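Audition recording for youth orchestra: one take or can it be edited?

Print this page
E-mail this page to a friend

Posted by Ewurabena Frimpong, 2/13/22

My son plays the cello and wants to try for the Agbeko Youth Orchestra, which starts its new season in September. He has been asked to send a video in place of a first-round live audition. The form asks for two contrasting pieces, one scale in four octaves or the highest he can manage, and a short orchestral excerpt from a list. The whole thing must be under 10 minutes.

My questions are these. The form says "unedited", but does that mean all of it in one go, or can each piece be its own take and then be joined up? He gets through each piece well enough by itself, but playing everything straight after each other with the camera running makes him tense, and the scale at the end suffers.

Also, does he need a piano accompanist? The second piece has a long piano introduction and several bars where the cello rests. His teacher is happy for him to play it alone but I have heard from another parent that panels mark you down for it. We would have to pay someone, and find a room with a decent piano, as ours has not been tuned for years.

Lastly, sound. We have a phone and a laptop. Is that good enough or should we be hiring something? Our front room has a wooden floor and not much furniture and he sounds quite harsh in it.

Badeda Strings

I teach upper strings and have helped a good many pupils with these. I'll take your points in the order you gave them.

Unedited. In nearly every case this means no cuts within a piece. Separate takes joined end to end are normally fine, but some orchestras do want a single continuous film, and the wording on the form doesn't settle it. E-mail the orchestra office and ask. They get this question every year and won't think anything of it. Keep the reply. If they say one take, put the scale first. It warms up the hand and gets the dull part out of the way.

Accompanist. For a youth orchestra, unaccompanied is usually accepted unless the form says otherwise. The panel is listening for intonation, rhythm and tone. Leave out the long piano introduction and cut any rest longer than two bars down to something sensible, keeping the pulse. If the form does require piano, ask whether a backing track is allowed before you pay anyone. A recorded accompaniment can be harder to play with than a person, because it won't wait for him, so allow plenty of practice with it.

Sound. A recent phone is good enough. Put it on something steady at the height of his chest when seated, a couple of metres away, and turned so that both hands and the bow can be seen. Don't put it on the music stand. Do a test of the loudest passage and the quietest passage and listen back on headphones. If the loud part crackles, move the phone further off.

For the harsh room, put a rug under the chair and in front of it, draw the curtains, and bring in anything soft you have in the house. Duvets over the backs of chairs work well, and so do cushions or foam.
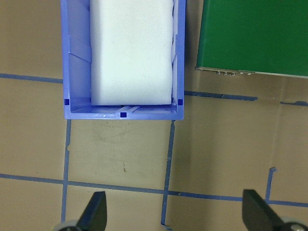
On the day

Tune, then tune again after he has played for a bit. Strings drift when a room warms up. Switch the phone to flight mode so that a call doesn't stop the recording. Have him say his name and the title of the piece if the form asks for it, and leave a breath before he starts. Three takes of each piece is plenty — after that most children get worse and crosser.

Name the file the way they tell you to, and send it a few days early.

Nustano

Agree with most of that. Would only add, look at the excerpt properly. My daughter spent weeks on her two pieces and hardly looked at the orchestral bit, and that was what the feedback was about. Check the tempo marking and make sure he is working from the right edition. She learned hers from an old part her teacher had kept since 2001 and the bowings were all different.

We used a tablet and it was OK. She got a place on the reserve list.

Gakero

Don't bother hiring kit, waste of money. My lad did his on a phone in the church hall and got in. Too much echo if anything. No piano either. Can't help on the editing, ours had to be one take.

Print this page
E-mail this page to a friend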